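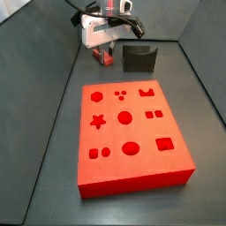 Lizeth Huaranga
Arm wrangler, Driltham shared shop

Wednesday's state of play: the gripper has the small red block and the board has nothing. The black arch piece is next in line. Cables still go over the top of the housing, so please don't "tidy" them again.

On Wednesday, Valderrama wrote:
> Does it need three walls? Looks like a shower stall.

It does. With them up I got 7 clean grabs in a row — without them, 5 all evening. Bring your own soap.

Lizeth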